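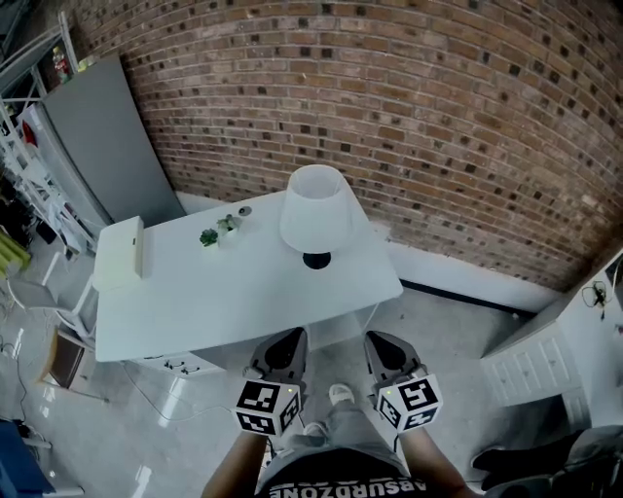 Kivoler Hand-Held Gripper Pair

Sold as a set of 2, left and right, with a marker cube for each. Made by Bodus, stocked by us, and bought mostly by people who record household tasks by hand and want a robot to learn from the recordings later.

The maker's sheet says the pair is "compliant by design." We asked what it complies with and got a brochure back. A hand-held gripper has no motor driving it toward anybody, so most of what is written about robot arm safety doesn't cover it. The arm that ends up using the data is a different matter, and buying this set does nothing for your risk assessment there. If a sales rep tells you it does, ask for the clause number.

The sheet also rates the pads for 900 hours. It doesn't say at what grip force, or on what. Treat it as a guess. Check the pads before each session and replace them when the face goes shiny.

Good practice, as far as we can vouch for it:

Keep the printed faces of the cubes clean and flat. A scratched marker still looks fine to a person and can drop out of tracking for seconds at a time.

Clear the floor where the operator will stand. People watch the grippers, and a lamp cord or a charging lead is easy to miss. Closed shoes.

Write down the room, the furniture and the starting layout before you move anything. The Rostier guideline asks for this and is right to. Its other demand, a fresh calibration every 17 minutes, comes with no test results that we could find. We calibrate at the start, after a break and after any knock.

Get written consent from the operator. Arms, legs and clothing end up in the recording whether or not anyone planned on it.

Be careful with episode counts. Śliwiński advertises a set of 2,443 episodes made with this model and doesn't say how many were thrown out. We'd want that second number before paying for the first.

Spare pads and cubes are sold separately. Opened pads can't be returned.

Last updated: November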